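Onishi Hand-Held Gripper, Two-Finger
Supplied by Tredov

Price: 855 per unit, 900 with spare finger pads
Lead time: 2 weeks
Minimum order: none

The Onishi is a gripper you carry by hand to record picking tasks before you commit to a robot arm. Both fingers are padded and carry square markers on the upper face. Budget for a pair if your tasks need both hands.
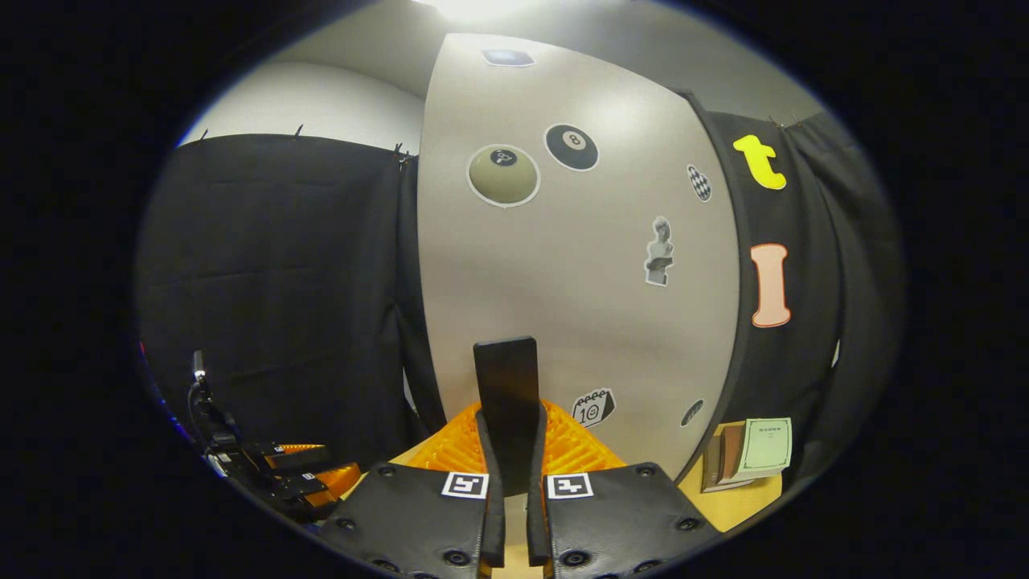 Demyd Kovalchuk
Equipment Planning, Tredov

Tall, narrow parts are a good first test, along with whatever tray or crate you already use. Set up on an ordinary tabletop and leave room for the operator's elbows. For a first project with a pair of grippers, spare pads and mounting parts, plan on 2,000 in total. Arm and controller are quoted separately.

Replacement pads are sold under the Clorell name and fit all Onishi units shipped since March. Service contracts are through Moltenance.

Request a quote | Spare parts | Returns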